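Subject: Re: [laundry-room] Stacked unit next to the radiator, and what goes in which drum
From: Yogesh Tripathi
Date: March 10, 2018 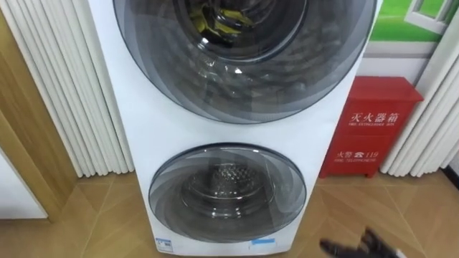
The stacked unit in the ground floor laundry room, Nwankwo House

Hello all,

I've had several messages off the list on this, so I'm answering them together. Grelteo's email is quoted first and my replies come after it.

> Hi Yogesh and everyone,
>
> Thanks for sorting out the new laundry appliance. I used it
> twice last week and have a few questions before I get into
> bad habits.
>
> 1. Which door is for what? I have been putting everything
> in the big one because it is bigger, but my neighbour in
> flat 2 puts her smalls in the bottom one.
>
> 2. Is it all right for it to stand that close to the
> radiator? You could hardly get a duster between them.
>
> 3. Somebody's washing was in the top drum when I came down
> on both occasions. How long are we supposed to wait
> before taking it out, and where do we put it?
>
> 4. Can I book it, or is it still first come first served?
>
> 5. The old machine used to leave grey marks on light
> things. Should I be sorting by colour more carefully
> with this one?
>
> Regards,
> the Grelteo household, first floor back

1. Which door

The large upper drum is for the main load: bedding, towels, jeans and so on. The lower one is smaller and is meant for a separate small wash, so flat 2 has it right. Baby clothes, underwear, a couple of shirts, cleaning cloths, that sort of thing. Please don't try to get a bath towel in there. I did, to see, and it came out with a dry patch in the middle.

The two can be run at the same time with different settings. You need to put detergent in for each one, as they don't share. For the lower drum a tablespoon of liquid is plenty. If you use the same amount as you would upstairs you'll get foam and it will go on rinsing for ages.

No duvets in either. A single duvet will physically go through the top door but it won't turn properly once it's wet. The launderette on Sastine Road has the big machines and it's still the best place for those.

2. The radiator

I asked the installer this at the time. He was happy with it where it is as long as the radiator is kept low, so I've turned the valve down to 2 and would like it left there. The room warms up well enough once there's a wash on. If you find it cold, tell me before you turn it up.

What I would ask is that people stop hanging wet things over the tubes of the radiator. Last month a sock went down behind it and I had to fish it out with a coat hanger. There is an airer in the cupboard under the stairs which anyone can use, and it folds flat, so please fold it.

Dusting between the tubes is a nuisance, I agree. I have a long thin radiator brush which does it. It's kept on the hook inside the cupboard door, same cupboard as the airer, and if anyone feels like doing the radiator while they wait for a cycle they're welcome.

3. Other people's washing

The old rule was 40 minutes' grace after the end of the cycle and I suggest we keep it. After that, the next person can take the washing out and put it in one of the baskets on the shelf in the passage. Put it in gently and don't fold it – some people don't like their things being handled more than necessary, which I understand.

Before you open the door, check that it has finished. The door won't release in the middle of a cycle, but I've heard people pulling at it from my kitchen. If it has only just stopped, give the lock a couple of minutes to let go.

If it's your washing, set a timer on your phone. Most of the muddle we had over the winter came from loads left in overnight. If you know you're going out, leave a note with your flat number on it so that someone can knock or ring.

4. Booking

Still first come, first served for now. Hurero suggested a sheet on the wall with slots, and I'm not against it, but we tried that with the old machine and people wrote themselves in and then didn't turn up. I'd rather give it a few more weeks and see whether there's really a shortage. With two drums there may not be. If you did want a sheet, reply to the list and say so, and say which times you normally wash. That would help me more than a yes or no.

Please don't start anything after ten at night. The spin can be heard in the flat above, and in mine.

5. Colours and marks

The grey marks on the old machine came from the door seal, which had perished. We shouldn't get that again if the seals are wiped. Please run a dry cloth round the rubber when you've emptied the drum, getting into the fold at the bottom where the water sits, and leave the door ajar afterwards if nobody is waiting.

As for sorting, do it as you would at home. Anything dark and new should go on its own the first couple of times, and I'd be careful with strong yellows and reds in with whites. If something does run, put an empty rinse through before the next person's load. It takes a quarter of an hour and saves an argument.

Empty your pockets as well. Tissues are the worst. It takes several washes before the last of the bits are gone, and they end up on whoever comes after you.

A few other things that weren't in the email:

The red extinguisher cabinet to the right of the unit stays where it is on the floor against the wall. Please don't stand baskets or bottles of softener on top of it, or push things in front of it.

The floor in there doesn't like standing water. If you drip when you're unloading, wipe it up with the mop from the passage and wring the mop out properly before you put it back.

Leave the stickers on the front of the machine alone for the time being, including the little blue one near the bottom. I'd like everything left as it came until the guarantee paperwork has gone through.

If it stops with an error, write down what the display says, switch it off at the wall, wait a bit and try once more. If it does the same again, leave it off and ring me on extension 708. Don't keep restarting it with water in the drum.

I think that's everything. I'll print a short version for the back of the laundry room door when I've heard about the booking sheet.

Yogesh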